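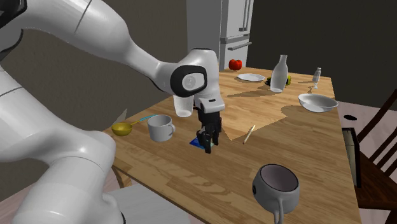 19 Apr 2022

I finally closed my old bank account last week. It took longer than I wanted, and a couple of people have asked how I went about it, so I'm writing it down while I still remember the order of things.

The account was one I opened in college. My paycheck went there for years, then I moved to the credit union and kept the old one open for bills I hadn't switched over. In January the bank started charging a monthly fee on any balance under $3,000. Mine was well under that. I paid the fee twice before I noticed it.

The first thing I did was print the last 15 months of statements. Twelve would have covered the yearly charges, but I wanted a little extra. I went through them with a pen and marked everything that came out on its own. There were 7 of these. Most were easy: electric, phone, car insurance, the gym. One was the domain name for this blog, and I would have lost it in June if I hadn't looked. Another was a storage service called Nekden that I signed up for in order to share vacation pictures with my sister. I had forgotten it existed. I downloaded the pictures and canceled it.

Moving the bills took two evenings. The electric company let me change the account online. The insurance company wanted a form with a signature, and they wouldn't take a scan, so that went in the mail. I waited until each one had been paid from the new account before crossing it off. The insurance was the slow one.

Then there was the money coming in. My paycheck had moved already, but my tax refund was still set to go to the old account, and so was the rent Wilson Restrepo pays me for the garage. I texted him the new numbers and he asked me to call and read them out loud, in case my phone had been stolen. That was sensible of him. I've started doing the same.

The closing itself had to be done in person. The Derham branch shut down last year, so I drove out to the one by the highway and sat in a chair for most of my lunch break. The woman at the desk asked why I was leaving, and I said the fee. She offered to waive it until the end of the year. I said no thanks. She printed a check for the balance, I signed two pages, and I asked for a letter saying the account was closed with nothing owed. Kristýna at work told me to get that letter. Her brother closed an account without one, an old subscription charge went through afterward, and the bank opened the account back up and billed him for the overdraft.

I cut up the debit card at home and put the old checks through the shredder at the office. I kept the statements. I've read different things about how long you should hold on to them, and I have room in the drawer, so they can stay.

Next is the store credit card I got for a discount on a mattress. The balance is zero, but I want to read up on what closing it does to my credit score before I call them. If anybody has done this recently, leave a comment.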